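Filed under: Talks & Workshops | Table Manners

Slide 6: The tray first

Okay, so I start with the tray, always! Mine's a plain beige one with rounded corners (yes, there's a rabbit on it, Edvin picked it). Bowl on its plate off to the left, small white spoon on the tray. Pause and let people look at all three.

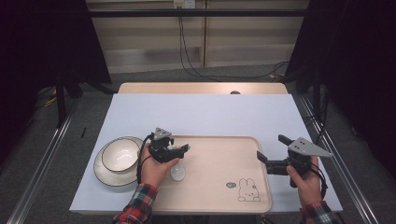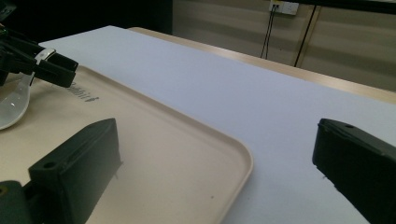
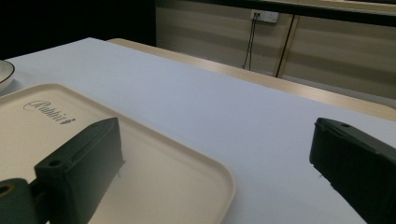 Slide 7: What goes on it

Ask who eats breakfast at the table, hands up. Then tell the Osside story, the short version, and hold up my own bowl, the one with the dark rim. Ruairí has the spare spoons if anyone wants to try a setting for two.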